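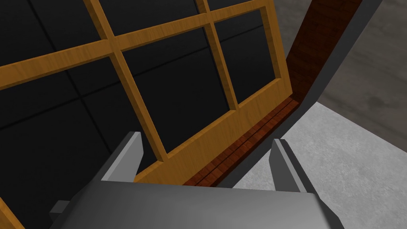

Figure 4. Simulated gripper, fingers open, at a wooden window frame.

September 29, 2019 | By the Koltico pricing group
Search this site Go

4.2 Price alerts and patience

We were glad to find that shoppers who set an alert on Vass were, on the whole, happy to wait for it. Of the 1,398 laptop and tablet listings we followed, 107 fell below the shopper's chosen price before the end of December, and most of those drops lasted roughly 9 days. Listings on Idau moved more often but by smaller amounts, and we would gently caution readers against comparing the two stores directly, as Ovum records shipping separately.

Last updated: September 29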